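Cledgate Recreation Department Newsletter
8 July 2024

Picnic Shelter Reservations: What Changes This Season

Residents who reserve a picnic shelter at Barbosa Park or Hekow Meadow will notice a few differences from last year. The updated rules were approved in April and apply to all new reservations. Bookings made before then keep their original terms.

Shelters are now rented in blocks instead of by the hour. The morning block starts at 10 a.m. and ends at 2 p.m., and the afternoon block runs from 3 p.m. until the park closes. The hour in between gives one group time to pack up and the next group a clear start. You may book both blocks on the same day if you need the shelter longer, and in that case you do not have to leave during the break.

The large shelter at Barbosa Park seats 70 people. It has power outlets, a water spigot and two charcoal grills. The Hekow Meadow shelter is smaller and has no electricity, so plan to bring battery lights for an evening event. Generators are not allowed at either site.

Groups are asked to leave the shelter as they found it. Wipe down the tables and counter, put trash in the bins by the parking lot, and take leftover food home with you. Tape and string are fine for decorations. Staples, nails and confetti are not, and the deposit may be held back if staff have to remove them. Coals should be left in the grill to cool - please do not empty them into the trash bins or onto the grass.

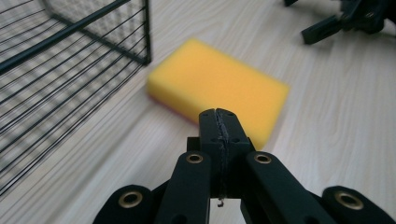 How to Reserve

Reservations can be made at the front desk of the Baltura Center or by mail. Residents should bring proof of address. Nonresidents may book any date that is still open 10 days before the event. A deposit is due when you book, and the rental fee can be paid then or on the day you pick up your permit.

Bring the printed permit with you to the park. If another group is in your shelter when you arrive, show them the permit first. Most mix-ups are settled that way. If not, call the park office and a staff member will come out.

Cancellations and Weather

You can move a reservation to another open date once at no charge. Full refunds are given when the department closes a park for weather or repairs. Rain alone does not count as a closure, but the office will help you find a new date if one is available.

Shengli Han handles shelter bookings and can answer questions about larger events, including those with amplified music or rented tents. Both need a separate permit, and tent locations have to be marked ahead of time on account of the sprinkler lines at Barbosa Park.

Contact the Recreation Office | © 2024 Cledgate Recreation Department | Back to top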